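Print this page | E-mail this article | 14 shares | 3 comments

4.2 Who gets to remember the last episode?

I should say up front that I came to Kinyua as a fan. I'd watched all of it before I ever thought of writing about it, and when Neema Mosoti and I sat down to code the finales I kept having to be told to stop talking over the dialogue (she was very patient about it). So take my enthusiasm as declared.

What got me hooked as a researcher was the recap. Every season finale of Kinyua opens with a "previously" segment, and in the first two seasons it's a plain reminder of plot. From season three on, the segment starts to include lines that were never in the earlier episodes at all. They're new takes, slipped in among the old ones, and you'd have to be paying very close attention to catch them. Gadisa Degefa caught the first one. I'd seen that episode four times and missed it every time!

We pulled 2183 viewer comments from the Uvine message boards and sorted them by whether the writer treated the recap as part of the story or as packaging. I'd expected packaging to win by a mile. It did for season three, but by season five the two piles were close to even, and the tone had changed as well. 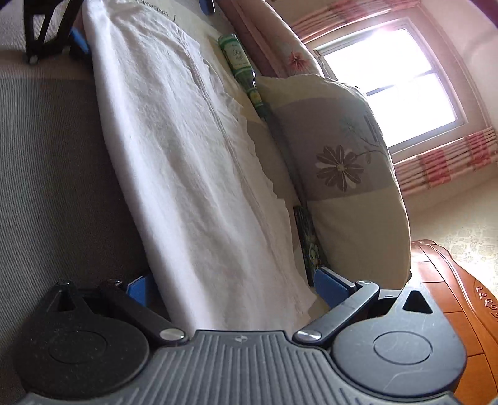

Figure 6

People were quoting the false lines back at each other as though they'd always been there, and a few got quite cross when somebody checked the tape. My favourite is a long thread where one viewer defends a bit of dialogue for three pages, finds out it was never aired, and then argues the series is better if we all agree it was. I've come around to that view myself, more or less.

Drondo makes a useful comparison, and a grumpier one. It's an older sort of program, first aired in 1978, with a narrator who sums up the week before in a voice like a bank manager's. The summaries are wrong quite often. Christos Politis, who knows the production papers far better than I do, puts most of the errors down to late script changes, and I can't see any reason to argue with him. Fans at the time wrote in to complain, and 701 of those letters survive. Hardly any of them treat the mistakes as clues. They want a correction, and they want it by April.

So the same device, a recap that doesn't match, gets read as sloppy in one decade and as generous in another. I don't think viewers got cleverer in between. I think they got pause buttons, and other viewers to talk to at midnight, and a finale written by people who'd grown up with both. Ilari Lappalainen reads it more darkly than I do, as a way of keeping us busy between seasons, and we've had some good rows over it in the margins of this draft.
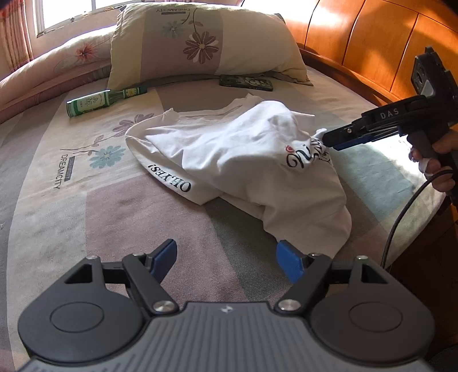 Figure 7

4.3 Jelura and the finale without a recap

Jelura skips the whole business. It starts its last episode cold, mid-argument, and trusts you to keep up.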